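Flevier cast meets fans in Gakilthorpe before second season

The queue outside the Furukawa hall in Gakilthorpe started before the doors were open, and when the cast of the fantasy series Flevier came on the stage in the afternoon, it was necessary to wait some minutes until anyone could speak. The panel was the last one of the August programme and, by the noise, also the most expected.

Said Hegazy, who plays the exiled clockmaker Oren, was the first to take the microphone. He greeted the public in three languages and then asked if the people in the back rows could hear him. They could, and they answered so loudly that he put a hand on his chest and sat down again.

The second season has 8 episodes, two more than the first, and it will arrive on the streaming service Rarnness in the winter. The exact day was not given. Sebastião Figueiredo, creator and main writer of the series, said that he knows the day but he is not allowed to say it, and that his own mother has asked him many times.

Figueiredo explained that the new story starts one year after the flood which closed the first season. The town is divided in two by the water, and the characters that the public is used to seeing together will be on different banks for a long part of the season. "I am sorry for this," he said. "I received many letters that asked me to keep Oren and Hanne in the same room. I read all of them, and then I wrote the opposite."

The hall has 576 seats and all were taken. A smaller room on the first floor was opened with a screen for those who stayed without a place, and the actors went up there after the panel to say hello.

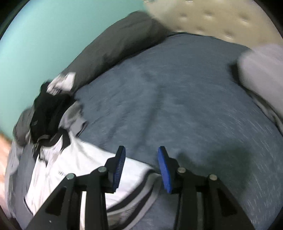 The biggest surprise of the afternoon was the presence of Minoru Nagano, who was not in the printed programme. The actor enters the series in the second episode as a ferryman who carries letters between the two banks, and who opens some of them. Nagano said he accepted the part after reading only four pages of the script, and that he learned to row for it.

"I had told the production that I could row already," he said, laughing. "On the first morning I went in a circle. Then I went in another circle. Said was in the boat with me, and he was very polite."

Hegazy confirmed the circles. He said the two of them spent so much time on the lake that they could rehearse the whole third episode there, and that one long conversation in that episode was changed because of what they tried in the boat. In the first version his character was standing on the shore. Figueiredo said he preferred the new one and rewrote the pages the same night.

Filming took 107 days, most of them outdoors. The director Noboru Murakami, who made half of the first season and has now made all of the second, told the public that he wanted more daylight this time. He had read complaints that the night scenes of the first season were too dark to follow on a normal television, and he agreed with part of them. "In the editing room we have very good screens," he said. "At home I have an old television, near a window. I watched my own episode on it and I did not know who was in the corridor."

A clip of four minutes was shown two times, the second time at the request of the public. It has no action. Oren repairs a small clock for a child, and the child asks him questions which he does not want to answer. Only at the end is it understood that the child lives in the house that was his. There was silence in the hall, then applause, and several people near the stage were wiping their eyes.

The music was also discussed. Katsuhiko Kobori, composer of the opening theme, said the melody stays the same but it is now played slower and with fewer instruments. He recorded it with an orchestra of 25 musicians. Kobori sat at the piano at the side of the stage and played the first part, and the fans sang the wordless chorus over it, not always at his speed. He waited for them at the end of each line.

In the part for questions, a girl dressed as Hanne, with the grey cape and the broken lantern, wanted to know if the character will finally find her brother. Figueiredo looked at Murakami, Murakami looked at the ceiling, and the answer was that she should watch the fifth episode with somebody beside her. Another fan asked if there will be a third season. The writer said he has the story in a notebook, but Rarnness has not decided yet and he does not want to promise what is not his to promise.

Nagano was asked which scene was the most difficult. He chose a dinner in the sixth episode, where eleven characters sit at one table and almost all of them are lying. It took three days to film, with the same soup. He said that he has not eaten leek soup after that and he does not plan to.

The panel finished a little after six in the evening. The signing session, which was planned for one hour, lasted until the building had to close, and Hegazy continued to sign posters on the steps outside. Those who could not enter will be able to see a recording of the conversation on Rarnness later this month, without the clip. The first season of Flevier is available there complete.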